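Home rules for arm work - what do you stick to?
Posted by tilebuffer
Saturday, March 25, 2023

We do laundry picking in ordinary flats, two arms on one base, one operator and one helper. The Ravcombe guide we started from was written for a caged cell and half of it makes no sense in a hallway. So I've been writing our own sheet and would like it pulled apart before it goes to the others.

Draft as it stands:

Cables first. Walk every cable from the arm to the wall before power goes on.
Shoes, bottles and anything else that can roll or slide go out of reach of the base.
The bin goes at a height the arm can get into without folding up on itself. A chair is fine if it doesn't rock.
No hands near the bin while the arms are live. Helper says "in", operator stops, operator says "stopped", then the helper reaches.
Soft items only. Check pockets.

A bin on a chair, with the left gripper down in the clothes, is the sort of job the sheet has to cover.

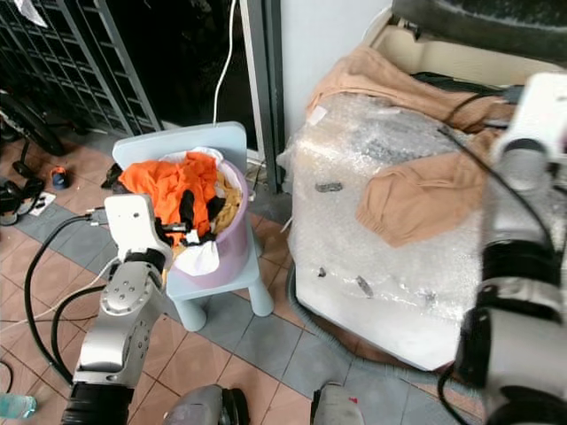 gritbin replied that the cable rule was too weak. Walking them once is no good if the base moves afterwards, and any cable on the floor should be taped down or lifted before the first run. A chair shouldn't be allowed at all, in gritbin's view, unless it is tied to something.

tilebuffer
Taping I'll accept where the base is going to move. I don't agree on the chair. If we ban chairs we end up with the bin on the floor and the arm at full stretch, and I like that less. I'd sooner have a push test: lean on it with one hand, and if it shifts, find another.

softstop9
My problem is the "in" and "stopped" bit. Fine on paper. After two hours people drop the second word, then the first. We had the same rule on the Wirnari job and ended up giving the helper the stop button as well. You press it, you hold it, you reach with the other hand.

gritbin
Agree with softstop9. Words are not a control.

tilebuffer
We only have the one button. I can ask for a second. Until then I'd keep the words and add that the operator takes both hands off the controls before saying "stopped".

softstop9
That still leaves you trusting the operator. Also write down what open and closed mean. Some people think an open gripper is a safe gripper. An arm with open fingers can still move.

tilebuffer
Good point, adding it. The wrist camera view is the one I'd put next to that line, with the fingers apart and an arm going across between them.
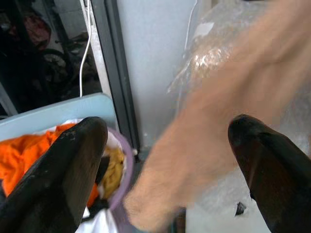
Femville, January

Copying in the note our group wrote at the start of the year, as it covers most of what you're arguing over. Ours is stricter than the draft.

1. A person's arm in the wrist view means stop, whoever it belongs to and whatever the gripper is doing.
2. Restart only when both people have said so.
3. Log every reach, including the ones where all went well.
4. Doorways behind the work area are kept shut, or somebody watches them.

- plumbline

gritbin
Number 3 is too much. People will stop reaching in and start poking at things with a stick.

plumbline
It's one key press. We've kept it up so far.

tilebuffer
I'll take 1 and 2 as they are. Number 4 depends on the flat, some of them don't have a door you can shut. Will post the second draft when I've sorted out the button.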